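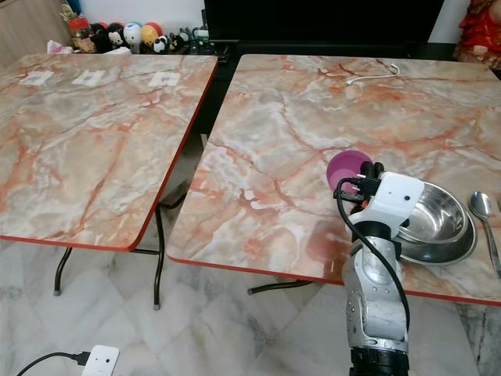 A pink cup held in the gripper beside the steel bowl, Drellside test area

Zukeo 4 Enters General Use at Drellside

The Manipulation Software Group at Lillier has released version 4 of Zukeo, the motion planning and grasp monitoring package used by all tabletop projects at the Drellside site. The release replaces version 3, which will receive corrections until the end of January and will then be closed.

The principal change concerns the way the planner treats a held object. In earlier versions an object was added to the collision model once, at the moment of grasp, and its pose relative to the gripper was assumed to be fixed from then on. Cups in particular tend to turn in the fingers after lifting, and a planner working from the old pose could pass the rim closer to a neighboring object than the safety margin allows. Zukeo 4 estimates the pose of the held object again on every planning cycle and widens the margin when the estimate is uncertain.

The group tested the change on a household set consisting of a cup, a bowl and a spoon, laid out on two adjoining tables. Przemysław Kurek prepared 1296 planning requests from this arrangement and ran them through both versions. Version 3 returned a path that kept the full margin in all but 128 cases. Version 4 kept the margin throughout, although 14 requests ended with no path at all and were reported to the operator. Median planning time rose to 355 milliseconds. The group regards this as acceptable for tabletop work and expects to recover part of it in the next release.

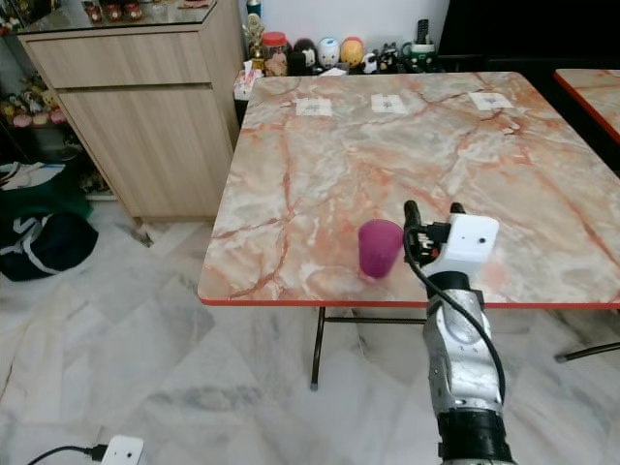
Page last modified: January, 4:10 p.m. (Software Group pages)

Table registration has also been revised. Version 3 located the tabletop by fitting a plane to the depth image, and glossy surfaces gave poor results. The new routine begins with printed markers, such as the row of three small ones near the far edge of this table, and uses the depth image only to refine the result. Projects that have no markers may continue to use the plane fit by setting the registration option to "legacy" in the site file. A marker sheet in the correct size can be requested from the Software Group office.

Users of the Cheon control library should note that Zukeo 4 requires the current Cheon interface. Trajectories are now sent with a time stamp for each point, and older Cheon installations will reject them at startup. Areti Panagiotou has written a short conversion guide, and the old trajectory format can still be exported for replay of stored sessions.

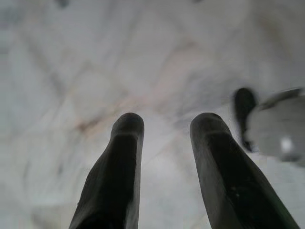 Grasp monitoring in the new version combines finger position, motor current and the wrist camera. The three sources are compared before the planner is told that an object is held. A wrist view such as this one, with the two dark fingers apart and only the pale surface between them, is classified as "open, empty," and the planner then removes any held object from its model. The classifier was trained on 1370 labeled wrist images. Blurred shapes at the side of the view are masked before classification, as they were a frequent source of false reports during early trials.

Known issues are limited at present. The monitor may report "uncertain" when a thin handle lies flat between the fingers, and the operator must then confirm the grasp by hand. Log files written by version 3 open correctly in the new viewer, with the exception of sessions recorded with two arms.

Project leads are asked to move their site files to the new format before version 3 is closed. Requests for assistance should be addressed to Ms. Panagiotou, and reports of planning faults to Mr. Kurek, with the session log attached.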